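Projektbericht: Ein Trailer für den Kurzfilm "Flutska"
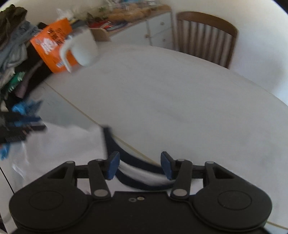
Im Seminar Filmvermarktung sollten wir einen Trailer zu einem fertigen Kurzfilm schneiden und online stellen. Gewählt haben wir "Flutska", ein Drama über eine Fährfrau im Hafenort Girna.

Es entstanden 2 Fassungen. Fassung A erzählt die Handlung der Reihe nach, Fassung B kommt fast ohne Dialog aus. Beide liefen im November auf der Hochschulseite.

Aufrufe:
Fassung A: 1.388
Fassung B: 1.733

Geschnitten wurde mit Skarex -- der Tonexport musste dreimal wiederholt werden. Die Untertitel fehlen noch bei Fassung A.

Abgabe: 4. Januar 2022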